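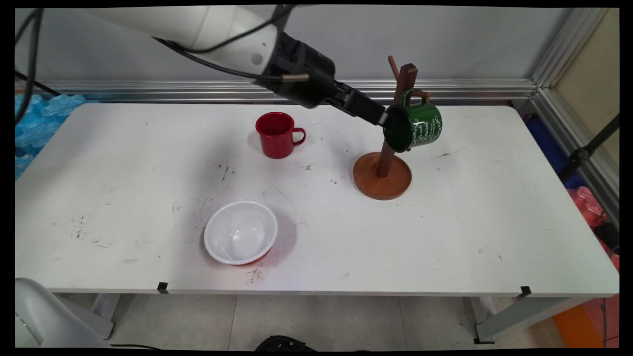
Green mug and wooden mug tree on a white table.

Dear Mireille,

I promised you a proper letter about how the Prinham Home Skills classes are getting along, and I'm sorry it has taken me until July to sit down and write it. There has been a lot going on, all of it good or nearly all of it!

The spring course was on kitchens and pantries, as we set out in the plan. We worked through one cupboard at a time, beginning with spices and baking things, and people went home each time with a small job to do before the next class. The labels were a great favorite (I have never seen grown adults so happy over masking tape and a marker). Mrs. Belov taught the two evenings on meal planning and shopping lists, and we had to bring in extra chairs for the second one.

We have now handed out some 200 copies of the pantry workbook. The Spanish version is behind, I'm afraid. The translator moved away in the middle of it, and Mr. Hsiao has kindly picked up where she left off -- he hopes to have the last chapter to me before the fall classes start.

On the money side, we have spent most of the $2,000 you set aside for supplies. Jars and shelf risers cost more than I had planned on, but we saved a good bit on printing, so we are still inside the total. I would like to move what is left over to the paperwork class, if you are happy with that. People keep asking for help with bills and school forms, and I think it would fill up quickly.

The one thing I would change is the starting time. Six o'clock is too early for anyone coming straight from work, and we plan to try 6:30 in the fall.

The receipts are in a separate envelope. Please do come and sit in on a class when you can -- we would love to have you.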